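Refinishing the white tables

Posted Oct 6, 2025

The white tables have been in use since January and the tops had reached the point where wiping them made no visible difference. I spent an afternoon on them with three cleaning methods and kept notes, mostly so that I do not have to work it out again next year. The plate and the bread roll went back on when I had finished.
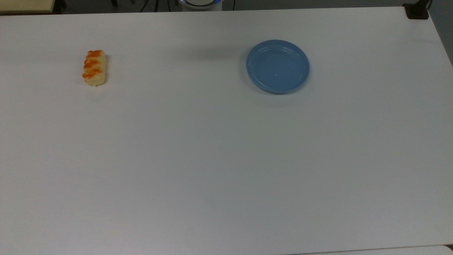
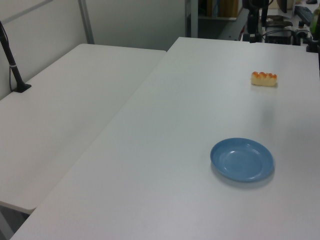
The blue plate and the roll on the white top.

The tops are matt. A gloss surface can be cleaned with almost anything, as the dirt sits on it and lifts off. A matt one has a fine texture, and grease from hands fills the texture and then holds dust. The result is a grey cast that is even enough to be mistaken for the colour of the table. I only noticed it when I moved a box that had been standing in the same spot for months and found a clean rectangle under it.

Method one was plain warm water and a microfibre cloth. It removed crumbs and one ring left by a mug. It did nothing for the grey cast. I had expected this but wanted a baseline.

Method two was washing-up liquid, 2 ml in 200 ml of warm water, applied with a well wrung cloth and left for six minutes. It was then wiped off with a second cloth and clean water. Most of the cast went. The second wipe matters more than the first, and I had been skipping it for months. Soap that dries on a matt surface leaves a film, the film is slightly tacky, and the table is dirtier within the week than it was before. If the cloth still drags when you pull it across, there is soap left.

Method three was a melamine sponge. These work by abrasion. Used lightly on a test patch in one corner it took off a pen mark that the soap had not touched. Used less lightly on a second patch it left a spot that catches the light differently from the rest. The spot is small and I know exactly where it is. I would now use the sponge only on individual marks, with no pressure beyond the weight of the hand, and never in circles.

Peiyu Yuan suggested a surface spray called Clulta, which she uses on her kitchen worktop. I tried it on the underside first. It cleans well enough but it contains something that adds a slight sheen, and on a matt top that shows as streaks when the light is low. It went back to her with thanks. The soap costs next to nothing and does the same job.

The joint between two tables is a separate problem. Crumbs and dust go down it and water follows them, and the edge of a table top is where damp does its damage. I ran a dry paintbrush along the gap, then vacuumed with the narrow nozzle, and only then did any wet cleaning. On the last pass I wiped away from the joint on both sides. A strip of foam draught excluder would probably close it, and I have a roll of the Jutgate one left over from the back door, but it is brown and I have not decided whether I can live with that.

Drying: a clean cotton tea towel, one pass lengthways, then leave everything off for an hour. I used to put things straight back. A plate with a raised rim has a foot underneath, and if the top is damp the foot leaves a ring.

Cloths go in at 60 without softener, which coats the fibres and stops them picking anything up. I have 6 of them and used every one, so for tables of this size I would not start with fewer.

For the record, the order that worked was brush, vacuum, soap, rinse, spot treatment, rinse, dry. I first did the spot treatment before the soap, and all that achieved was to rub the surrounding dirt into the sponge.

Next on the list is the bookcase, which has gone yellow on the side facing the window. I suspect that is the sun and will not wash off.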